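Ticket 3516 - Blocks left in sorting bin, paint marks on bin wall
Status: Waiting for requester
Opened by: Suryani Pangaribuan
Assigned to: Osvaldo Testa
Site: Gondley, packing room

Suryani Pangaribuan wrote:
Hello, I am reporting a problem with the two metal bins at the Gondley bench. The blocks are not sorted by colour when the shift is finished. The green and the red ones stay together in the front bin, and the next person must take them out by hand. It has happened 3 times in September. Also the back wall of the front bin is badly scraped and I am worried that the flakes will come off on the blocks. Could you please advise if we should repaint or replace?

Osvaldo Testa wrote:
Thank you for the report. Please tell me which blocks remain and where they lie. Please do not use the wire brush on the wall before I have answered.

Suryani Pangaribuan wrote:
I have checked it again before tidying. There are three green blocks and three red ones, all in the front bin. The red ones have gathered together in the lower right part of the floor, and one of them is mostly hidden by another. The green ones are spread out - one of them is against the base of the back wall, left of the centre.
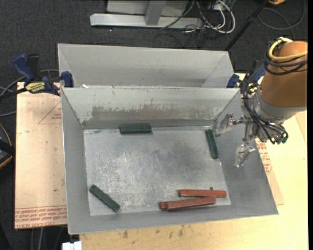 Can the bin stay in use while we wait for the paint?

Keep using it for the blocks only, and wipe the floor and the walls with a damp cloth at the end of each shift.

Osvaldo Testa wrote:
The scratches on the floor I would leave as they are. For the back wall, rub the loose edges with fine paper, vacuum the dust and put 2 thin coats of the grey enamel from Blomqvist. Leave 30 minutes between the coats. Ningsih Sopacua has the key of the paint cupboard.

For the sorting, I have asked Kurniawati Pillai to change the closing sheet. It will say that green goes to the rear bin and red remains in front - at the moment the sheet says only "clear the bench", and every person understands this in their own way.

Suryani Pangaribuan wrote:
Understood. I will collect the key tomorrow. Please keep the ticket open until the second coat is done.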